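# The cable did it, apparently

27 April 2025

The incident report from the Astden workshop runs to 34 pages, and I have read all of them, which I suspect puts me in a small club. It concerns a robot arm that stopped answering its controller in the middle of a folding job, held its position for a moment, and then dropped onto the bench. The operator had a hand near the cloth. She was bruised and went home early. The report calls this a "minor contact event" and blames a loose connector.

I don't doubt the connector was loose. I doubt that it explains much.

Connectors come loose. They do it on washing machines and on cars, and anyone who has owned a printer has pushed one back in with a thumb. A machine that works within reach of people ought to be built by someone who expects that. Vosell, which supplied the arm and the software, says the system has a fallback for lost signals. Page 19 says the fallback was "present but not active in this configuration." I would like to know who picked that configuration, and whether the operator was told. The report doesn't say.

What it does have is a long section on housekeeping. Staff should route cables neatly. Staff should check plugs at the start of a shift. Staff should keep the floor clear under the work surface. All fine advice, and I'd give it to my own kids about the space behind the TV. But look at where it puts the weight. The arm fell, and the people who were standing next to it have been handed a checklist.
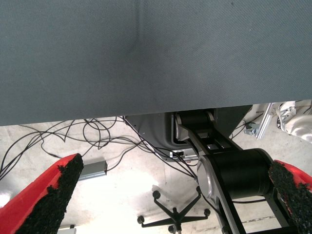 I have been in enough of these shops to know how the wiring gets that way. A job starts with one arm and a power supply. Somebody adds a second arm, then a sensor, then a longer lead so the first arm can be moved over a foot. Nothing gets taken out, since the deadline is Friday and the thing runs. By the time a safety inspector comes through, no one can say which line goes where without pulling on it. The vendors know this too. Their own demo rooms look the same once the visitors leave.

So when Vosell tells customers that the arm is safe "when installed as directed," I hear a company describing a building that doesn't exist. The install guide is 129 pages long. The part about strain relief, the little clamps that stop a tug on the cable from reaching the plug, takes up half of one of them.

Rees, the outside firm that wrote the report, did run a test. It pulled the connector on purpose 40 times with the fallback switched on, and the arm held every time. Good. It ran no test at all with the fallback off, the way the machine was set on the day. I asked why and was told that this was "outside the scope."

The Nistia plant has the same model and is due to start using it in May. Its managers say they have read the findings and ordered cable trays. I hope they have also opened the settings menu. If a customer can switch off the one feature that keeps a heavy arm from falling, and the screen shows no warning, then the next report will find another loose plug and another messy floor, and the arm will have come down anyway.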